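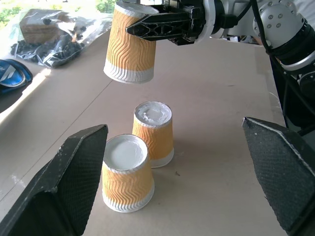 Femi Balogun started the Prothero community choir with a borrowed keyboard and a tin of biscuits. Five years on there's a waiting list, and when I ring him he's still humming from the night before.

"We did the Finnish one! Finally!" he says. "Three parts, no music in anyone's hands, and the basses came in on the right beat. I nearly fell off the stool."

The Finnish one is an arrangement by Jouko Rantala, who sings tenor and has been coaching everybody on the vowels since November. Femi reckons the double letters are the best bit. "You get to sit on them. It's like leaning on a fence."

You don't have to audition, and you don't have to read music (plenty of them can't). Femi teaches by ear, line by line, the way his aunties taught him in the church hall at Valtness.

"People tell me they were told to mouth the words in grade three. Grown adults, and it still stings! So we start with humming, and off we go." 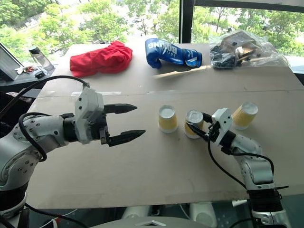

THE WINTER CONCERT

This year's program runs from sea shanties to a new piece by Oluwaseun Abubakar, written for the choir's 30 voices and a very keen clarinet. Femi's favourite moment is near the end, where the altos finally get the tune.

"They've waited years for it, the poor things, and they sing it like they've won the footy."

Bello Igwe is on piano, and Bello Ojo is running the supper table, so yell out a surname if you need one of them. Rehearsals start at seven and new basses are always, always welcome.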